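Gitine workshop on fiber Bragg grating calibration closes with draft procedure

8th November

The Gitine workshop on fiber Bragg grating sensors closed with a draft calibration procedure for gratings used at elevated temperature. The meeting was hosted by the Kravchuk Institute of Applied Photonics and drew 139 registered participants from university groups, instrument makers and test laboratories.

The program was built on an interlaboratory comparison that ran through September. Each of 4 laboratories received gratings written in the same germanium-doped fiber, annealed in one batch and packaged in steel capillaries by Bundley. The laboratories measured Bragg wavelength against temperature in their own furnaces, with their own interrogators, and sent raw spectra to the organizers for common processing. In total, 348 spectra were submitted. Of these, 329 passed the signal-to-noise check and were used in the analysis.

The main finding concerned peak detection. When each laboratory applied its own routine, the reported wavelengths differed by more than the stated uncertainties. With a single centroid routine and a fixed threshold, most of the disagreement disappeared. The remainder was traced to temperature gradients along the furnace bore, which were measured at only two of the sites. The draft procedure now requires an axial temperature profile before each run and a record of the grating position relative to the reference thermocouple.

A second session dealt with drift. Type I gratings held above their annealing temperature showed a slow shift to shorter wavelengths together with a loss of reflectivity. Participants agreed that wavelength and reflectivity should be logged together, so that users can separate decay of the grating from a change in the interrogator. Regenerated gratings were discussed but left out of the current draft.

The exhibition area was open on both days. Datusance showed a swept-laser interrogator with a built-in gas cell reference, and Bundley brought samples of its capillary packaging.
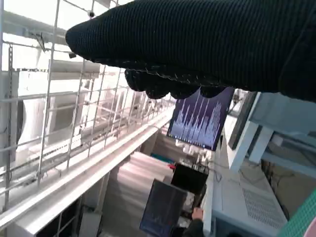 Does the draft procedure apply to strain sensors?

The current text covers temperature calibration of unstrained gratings only. Strain calibration needs a separate treatment of the bond between fiber and substrate, and a working group will prepare an outline for the next meeting.

Comments on the draft can be sent to the workshop secretariat at the Kravchuk Institute. The processed spectra and the centroid routine will be released together with the final version.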